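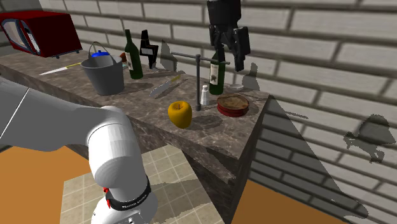
A red toaster oven, a grey bucket and three bottles along a marble-textured counter, with the robot arm below.

Hollis Brook Restoration: spring progress report
Prepared for the Nerano Fund by Gizella Borbély
Monday, April 16, 2018

Dear all,

What a spring it has been on the brook! We are well into the second year of your grant now, and I can report that the upper stretch, from the Wamden road bridge down to the old sheep wash, is planted from end to end. We put in 2227 native trees and shrubs, mostly alder, willow and hazel, with a few black poplars on the wettest ground. The last of them went in during a sleet shower and everyone went home very muddy and very pleased.

The fencing took longer than I had hoped. The ground by the sheep wash is full of stone and the contractor had to come back with a different post driver, so that section was finished three weeks behind plan. Cattle are now kept off both banks for the whole upper stretch, with one drinking bay left open on the Skallenton side, as we agreed with the farm. The bare mud under the bridge has already started to green over with brooklime and water mint, neither of which we planted.

Jarrah Rakena has been leading the stream life surveys and his results are the part I most wanted to share with you. He samples at 16 points, the same ones we used before the work began. Mayfly nymphs were found at seven of them this time, compared with four in the first survey. Stoneflies are still missing from everything below the bridge, where silt from the lane washes in after heavy rain. Jarrah thinks the gravel there is simply too clogged, and I agree with him. We would like to try a small settling pond beside the lane (drawings are with the highways office, and we are waiting to hear back).

There was a lovely surprise in the hedge bank too. Two of our survey group were checking tree guards when they came across dormouse-nibbled hazelnuts, with that neat round hole and the smooth inner rim. We had no record of dormice this side of Skallenton. We have held off cutting the bank and asked a licensed surveyor to come and put up nest tubes, and I'll pass on what she finds.

Himalayan balsam is still our biggest headache. We cleared it twice last year and the seedlings are up again, thick as cress, on the inside of every bend. Most of it is coming down from a garden upstream of our boundary. The owners have been very kind about it and have said we can pull there as well this summer, which should make a real difference to next year's seedlings!

Spending is in line with the budget apart from the fencing, which ran over because of the extra visit. I have covered that from the money set aside for tree guards, as we were able to reuse a good many from the Wamden plantation. The full figures are on the attached sheet.

Between now and August we plan to pull balsam, water the poplars if it turns dry, repeat the stream survey, and start marking out the wet scrape in the bottom meadow. The digger is booked for the end of the summer, once the ground-nesting birds have finished. If any of you would like to come and walk the brook before then, please do. Late May is best, when the orange-tips are out, and you'll need boots.

With warm thanks,
Gizella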